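Open day at Kenance, and why I stayed until they turned the lights off

I've been home for an hour and my feet hurt and I haven't had any dinner, but I want to get this written while it's fresh, so forgive the typos.

Kenance had their open day today (17 October 2021, for anyone finding this later). If you've been reading for a while you know I've been on their mailing list forever and have never managed to go. They're in the old Brasside building, past the tire place, and you would drive right by it if somebody hadn't taped a paper arrow to the gate. I drove right by it anyway. Parking is around the back. There was a sign-in sheet and a big urn of coffee, and by the time I got there the sheet already ran to 70 names, which cheered me up, as I'd been worried it would be me and a few bored spouses.

The ground floor is what you'd expect from a small robotics shop: benches, bins of fasteners, a mill with a cover on it, an arm in a cage stacking blocks for the kids. The kids loved it. One girl kept asking it to go faster and I was right there with her. But what I'd come for was upstairs, where they work on getting machines to handle ordinary household stuff, and I mean really ordinary. Medicine, snacks, the junk drawer. All the things that make a perfectly good factory arm look hopeless.

Marlene Lopes runs that part, and she gave the talk. She doesn't do slides! She stood at the front with a hand-held gripper and talked for 17 minutes without looking at a note, and then she passed the thing around. You hold it in your hand and squeeze, the two fingers close, and the cameras on it record what the fingers are doing. Later on, a robot with the same fingers learns from those recordings. I had read about this kind of setup plenty of times and I thought I understood it. Holding one is different. My hand wanted to twist and scoop and do all the sneaky little things a hand does, and with two fingers you can't. You have to come at the object straight, and think about where its sides are before you close.

So we all had a go at the task of the day, tidying small packages in and out of a box. Boxes of pills, bottles, little cartons, the sort of mixed-up pile that lives in everybody's bathroom cabinet. Marlene's advice was to grab low, go slow, and don't fix your mistakes too neatly, which I wrote on my hand. They want to see the fumbling and the recovery too. If people only ever recorded perfect grabs, the robot wouldn't have any idea what to do after a bad one.
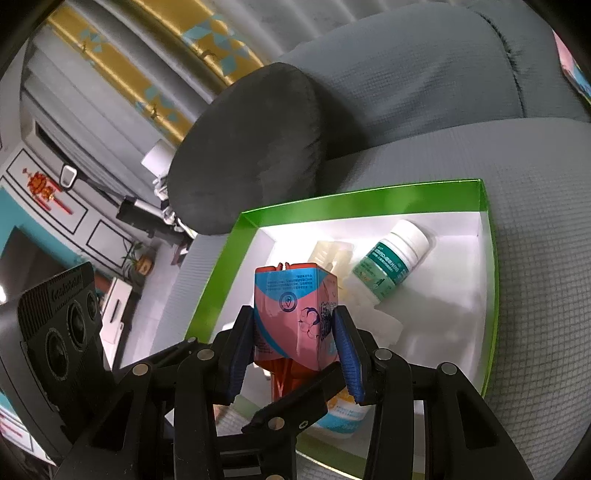

Cartons are the hard ones, by the way. I'd have guessed bottles, because bottles roll, but a bottle is stiff and you can squeeze it as much as you like. A paper carton gives. Squeeze a bit too hard and it buckles, and after that it's a different shape and your next grab has to be different too. I crushed my first one flat enough that the man behind me made a sympathetic noise. My second was better. The soft pads help a lot, they kind of wrap themselves onto the sides as you close, and there's a moment where you feel it settle and you know you've got it. I was grinning like a fool.

Then they showed us the other half, the robot trying it alone. This was on a bench with an arm they call Noltard (I asked where the name came from and got three different answers, so I gave up). It had been trained on 200 recordings of the same kind of tidying. It went for a bottle first and got it with no trouble at all, up and over and down into the tray. Then it went for a carton lying at an angle against the wall of the box, missed, bumped it, waited, and came in again from a slightly different side. And got it! The whole room clapped. I know it's silly to clap for an arm picking up a box, but I clapped the loudest.

It wasn't all smooth. Clear plastic wrapping gave it fits. It would close on thin air just beside the piece and carry nothing, very carefully, all the way to the tray. Marlene was relaxed about it and said clear stuff is where most of their time is going this fall. Somebody asked when you could buy one for your house and she laughed and said to ask her again in December, and then said she was kidding, please don't.

I also had a good long talk at the coffee urn with a couple of people from Habte, who make finger pads and had brought a tray of samples in different softnesses. You could pinch them. I pinched all of them. The softest is lovely to touch but apparently wears out fast, and they lose a lot of evenings to finding a rubber that grips well and lasts. I'd never given five minutes' thought to finger pads before and now I have opinions.

Things I'd change: it needed more chairs, and the line for the gripper was long enough that some families left before their turn. With just 2 of the things going around a room that full, that was bound to happen. The stairs are steep too, and I didn't see an elevator, so call ahead if that matters to you.

They're hoping to run another one in the spring. I've already put my name down, and I'm bringing my sister, who thinks all of this is nonsense. If any of you went today, tell me in the comments how many cartons you crushed.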